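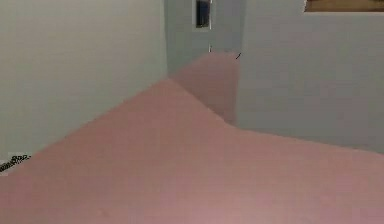

*A passage between two walls, with a pink floor.*

**NINMONT, 28 October 2022** – Nemport announces that its online role-playing game Sendari will open a second server region, named Mercado, for players who wish to trade between guilds. The region is included for all accounts, free and paid.

During the closed test in July, 1,359 players took part and sent us 210 reports. From these reports we changed the auction fees, the limit of open offers and the order of the mail list. A guild may now hold up to 100 offers at the same time, and new accounts can use the market from level 17.

"Many players asked us for a market with simple rules, and we have worked on this with much care," said Wakana Hirano, producer of Sendari. "We are thankful for every report we received, also for the angry ones."

Characters can be moved to Mercado one time without cost. The move is made from the account page, and items kept in the guild bank stay with the guild.

Press contact: Nemport, Communication Office, Ninmont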